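Darnine Tea Samples: Frequently Asked Questions

Most of what people write to us about is covered on this page. If your question is missing, the contact details are at the bottom.
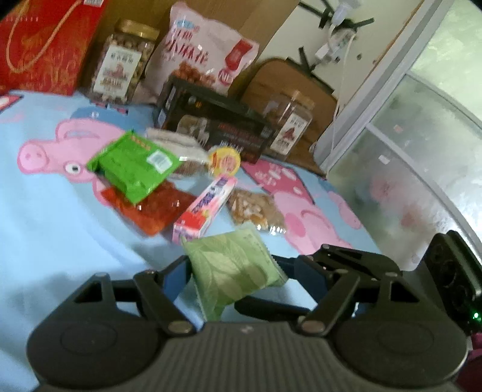

Ordering

How many samples can I order at once?
Up to 200 sachets per order. Cafes and guesthouses that need more should write to Faith Khaemba, who handles trade accounts and can set up a standing order.

Can I choose the teas myself?
Yes. Pick "Build a box" on the order page and add what you like. If you pick "Mixed box" we choose for you, and we can't swap single sachets once the box is packed. You can rule out up to 3 teas in the notes field and we will leave those out.

Is there a minimum?
No, but postage is the same for one sachet as for a small box, so a very small order is poor value.

Can I change an order after I've paid?
Until 2 p.m. on the working day after you order. Reply to the confirmation email and say what you want changed. Please don't place a second order and ask us to merge the two -- our system can't do it, and we end up refunding both.

Do you sell loose tea in larger bags?
Most of the black teas, yes. The herbal blends come in sachets only for now.

Shipping

How long does delivery take?
Orders inside the country usually arrive within a week. Overseas orders take longer and sometimes sit in customs. We give you a tracking number as soon as the box is handed over.

Do I have to pay import duty?
That depends on where you live. The customs form lists the full value of the goods, and we won't write a lower figure on it, so please don't ask.

My box arrived crushed. What now?
Send a photo of the outer box and the damaged sachets to the address below. A dent in the carton is fine if the sachets are still sealed. Split sachets are replaced with your next order or refunded, whichever you prefer.

Storage and freshness

Where is the date?
Each box has a best-before month printed on the base. If you've thrown the box away, send us the order number and we will look it up.

Can I drink tea after the best-before date?
Dry tea that has been stored well is generally still drinkable, though it will taste flatter. Throw it out if it smells musty or has been damp.

Should I keep the sachets in the fridge?
No. A cupboard away from the stove is better. Tea picks up smells easily, so keep it apart from coffee and spices. Once a sachet is open, use it up or tip the rest into a small tin with a tight lid.

Brewing

How much water for one sachet?
One large mug. For iced tea, use two sachets for the same amount of hot water and pour it over ice.

My green tea comes out bitter.
The water is probably too hot. Let the kettle stand for a few minutes after it boils and take the tea out after two minutes. If it is still bitter, try a shorter time before you try less tea.

Which teas have no caffeine?
The rooibos, the peppermint and the lemongrass. The decaffeinated black tea still has a small trace in it.

Packaging

Can the sachets be recycled?
The outer boxes can go in with paper. The sachets have a thin inner lining that most household collections won't take, so check with your local service. We are working to replace the lining across the whole range by 2035, starting with the herbal blends.

Do you take empty sachets back?
At the shop counter, yes. Please don't mail them to us.

Tasting sessions

Are the tastings open to everyone?
Yes, but places are limited and you need to book. Bakari Kioko runs the black tea session and Joyce Nyanda runs the herbal one. Children can come along with an adult. The next new dates go up in April.

Contact

Use the form on the contact page, or write to the shop and put your order number in the subject line. Phones are answered from 9 a.m. to 4 p.m. on working days.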